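Resource Geologist, Zinc and Copper – Derkach Project

Masora is hiring a resource geologist who does not believe things easily. The job is based at our Floltach office, with regular stays at the Derkach site.

We bought into Derkach in April. The previous owner's sales deck called it a world-class zinc and copper deposit. We have read a lot of sales decks. Most of the tonnage in that one rests on 26 drill holes, several of them logged by people who seem to have been in a hurry, and on a density figure that nobody has been able to trace to a measurement. There may well be a mine there. We would like to know before we spend money on a road.

You will re-log the old core, plan 30 new holes and build a resource model from the ground up. You will also sit across the table from Vistell, the contractor that did the earlier estimate, and ask them where their numbers came from. They are polite people and they will have an answer. Your job is to check it.
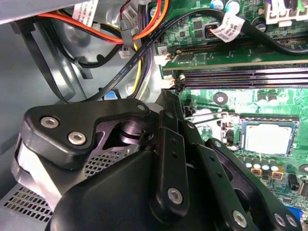

Assay data is where we expect most of the trouble. The database holds 1067 samples, and the standards and blanks were sent in so rarely that we can't say how good the lab work was. Vistell has offered us software that it says will sort this out by itself. We doubt it. A green motherboard in a gray metal case will run bad assays as happily as good ones, and the model that comes out will look just as pretty. We want someone who goes back to the core boxes first – and who can explain a variogram to a manager without hiding behind it.

You should have a degree in geology, solid time on base metal projects and at least one resource estimate you had to defend after the drilling went against it. Tell us about that one. Experience with sulfide deposits matters more to us than which modeling package you use. A driver's license is required.

Pay depends on experience and we will talk about it in the first call. Site stays are paid at a higher daily rate. We can't promise the project will go ahead, and we would be suspicious of any company at this stage that did. The contract covers the drilling program and the estimate, whatever the estimate says.

To apply, send a resume and one page, no more than 300 words, on a published resource number you think is wrong and why. Please leave out the words "passionate" and "dynamic." Applications close on 14th August.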